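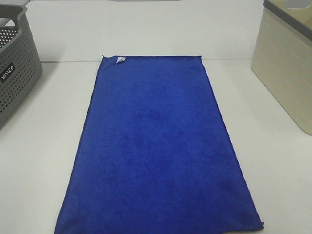 *Start position for the towel task, far corners out, tag at the top left.*

# Grovine two-arm teaching kit: review after one term

The Gumede robotics club has used the Grovine kit for one term, mostly to prepare an entry for the Bukine cloth-handling round in July. The task is short to state: take a towel from a flat start, fold it, and put it in a basket. I look after the bench on club evenings and wrote most of the task scripts, so this review leans towards set-up, recording and day-to-day use. The club paid full price.

## What was bought

The kit consists of two arms with parallel grippers, wrist cameras, one fixed camera, power supplies, a pair of hand controllers and a year of Zamport, the recording software. The price was 3,000 before delivery. A table is not supplied. The manual asks for a pale, matt surface and gives a minimum depth, but the drawing on the same page shows a different depth. We followed the text.

Assembly took two club evenings. The joint labels are clear and the cables are long enough. The base clamps need a longer hex key than the one in the box.

## Wrist cameras

Each wrist camera looks along the gripper, with the fingertips at the lower edge of the picture. For cloth this is a sensible choice. The operator can judge the gap between the fingers without looking up at the fixed view, and the angle is wide enough to keep a container in sight while the gripper is over bare table.

Focus is set for the middle distance and cannot be changed in Zamport. The fingers themselves come out soft when they are close to the lens. Exposure can be locked, and should be. With automatic exposure on, a white table pulls everything else down and the blue of the cloth drifts between recordings.
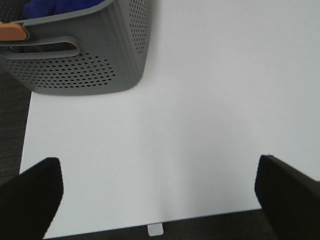

Shireen Pillay would leave the exposure on automatic for the first week: new operators bump the table, change the lamps and forget the lock is on, and a badly locked recording is worse than a drifting one. She also thinks the wrist view should be shown larger than the fixed view by default, and on that point I agree. Zamport gives both the same area on the screen and does not remember a changed layout after a restart.

## Arms and grippers

The arms are steady at low speed and acceptable at medium speed. At the top setting the wrist overshoots slightly on a quick stop. On rigid parts this hardly matters, but on a towel it shifts the edge being lined up. We kept to medium.

Reach is adequate for a hand towel laid lengthwise. The far corners are the limit: both arms get there, but close to full extension, where fine movement suffers. Moving the towel nearer fixes this and makes the near corners awkward. The better answer was to grip along the sides, short of the far corners, and draw the cloth back before the first fold.

Grip force has three levels. The lowest lets a towel slip. The middle level holds it. The highest pinches a crease which stays in the pile, and we stopped using it. 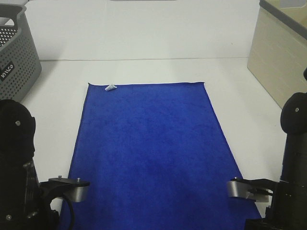
## Recording with Zamport

Zamport does the main job well. Recordings start with a foot pedal or a key, and each is saved with both arm positions and all camera views in step. We kept 331 recordings of the towel task. The software sorts them in batches of 100, and a batch cannot be renamed once closed. Dalia Butkienė wrote a small script to add our own labels, and the club now depends on it.

Playback is good. Stepping through a failed fold with the views side by side is the most useful teaching tool in the kit.

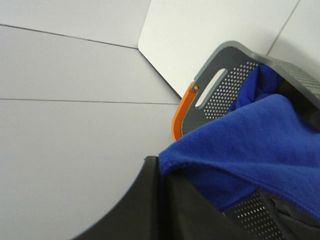 Placing cloth in a container is the weakest part of the supplied task set. The example script treats the basket as a plain box with a target point in the middle, and the release happens there whatever the fabric is doing. A towel can be over the rim, bunched against a fingertip, with folds hanging down past the perforated side, and a single target point says nothing about any of that. We replaced the example with a two-stage release and a check of the rim in the wrist view. The manual does not mention either.

## Verdict

Worth buying for a club that already has someone able to write Python. Without that person, the supplied scripts will run out quickly. Spare fingers are sold in pairs only, and the Zamport licence has to be renewed by email.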